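Forecast Notes: Why the river warnings changed this season

Readers in the lower valley have asked why the flood and wind messages look different from the ones sent last year. The short answer is that the Natby weather office now issues them by expected impact. Under the old system, a warning went out when a gauge or an anemometer was forecast to pass a fixed number. That number was the same for every town on the river, whether the town sat on a bluff or on the flats.

The trouble showed up in September. The remains of a tropical storm came inland and stalled over the hills north of Ernisitz. Rainfall totals were well forecast a day ahead, and the river level at the Ernisitz bridge was forecast within a few inches. The bridge never reached its warning mark, so no warning was sent. Downstream at Brormont, where two creeks join the main channel, water was over the access road by 4 a.m. and stayed there until early afternoon. The forecast was good and the message that should have followed it was missing.

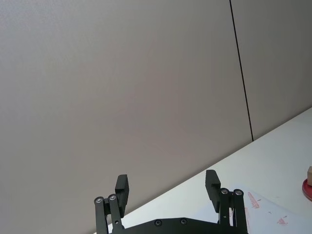

Uzor residents who wrote in after that storm were less interested in the forecast than in the timing. One of them said the first alert reached her phone when she was already moving her car, and she asked for an evening message even if the office was unsure. Several other letters made the same request. People on the flats would accept a few false alarms if it meant getting word before going to bed.

The new messages try to meet that. Each one has a color, a start time, an end time and a line on confidence. Yellow means some disruption is possible. Orange means it is likely and that travel plans should change. Red is kept for danger to life. A yellow message can be sent with low confidence, up to two days ahead, and will say so in plain words. An orange message needs either high confidence or a high cost of being wrong, and the duty forecaster decides which applies.

Wind is handled the same way. The old threshold for gusts was 49 miles an hour across the whole district. That is a routine winter afternoon on the ridge above Natby and a serious problem in Brormont in early fall, when the trees are in full leaf and the ground is soft. The same gust can now be yellow in one place and carry no color at all in another.

The text of the messages is shorter too. The first 20 words have to say what is expected, where and when, as many phones show little more than that on a locked screen. The technical discussion is still written twice a day for those who like to read it, and it has moved to the bottom of the forecast page.

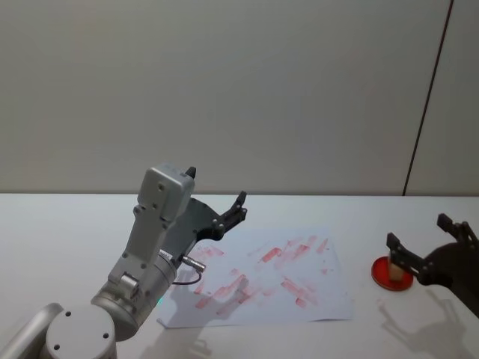
Natby: bench and two robot arms.

Almost 2,000 households are signed up for the text service, most of them in Natby itself. Coverage is thinner in Uzor, where part of the valley has poor cell reception. The phone line with the recorded forecast will stay open for that reason, and the recording will be updated at 6 a.m. and 6 p.m., with extra updates whenever an orange or red message is in force.

A few points that came up more than once in the mail:

If you signed up under the old system, you do not need to do it again. Check that your town is right, because the colors are now set town by town.

A message that is canceled early will be followed by a second one saying so. Last year they simply disappeared from the page.

Seasonal outlooks are not part of this service. They give odds for a wetter or drier three months and cannot tell you whether a particular weekend will flood.

Reports of water over a road are useful at any hour. Give the road name, the nearest crossing and the time you saw it, and please do not drive closer to measure the depth.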